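Keeping Match-Day Jerseys Bright

If you've got a soccer player in the house, you already know the smell of the bag by the back door. My daughter plays up front for Vesodby, and by May I'd washed her shirt more times than I care to think about (34, if the fixture list is right!), so I've picked up a few habits along the way.

Turn the jersey inside out before it goes anywhere near the machine. Cool water, a short cycle, and please, no fabric softener, which leaves those stretchy fabrics feeling waxy. For grass stains I dab on white vinegar and water, half and half, and leave it for up to 6 minutes.
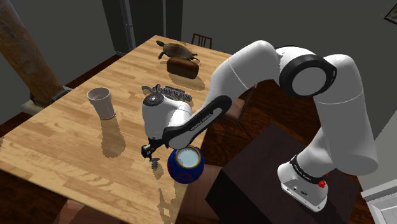 A round dark-blue bowl on a light wooden table.

Socks get their own load, and shin guards just need a wipe with dish soap. My friend Consuelo Zavala swears by hanging shirts from the hem so the shoulders don't stretch, and I've come around to it. Keep them out of strong sun, or the numbers may start to crack.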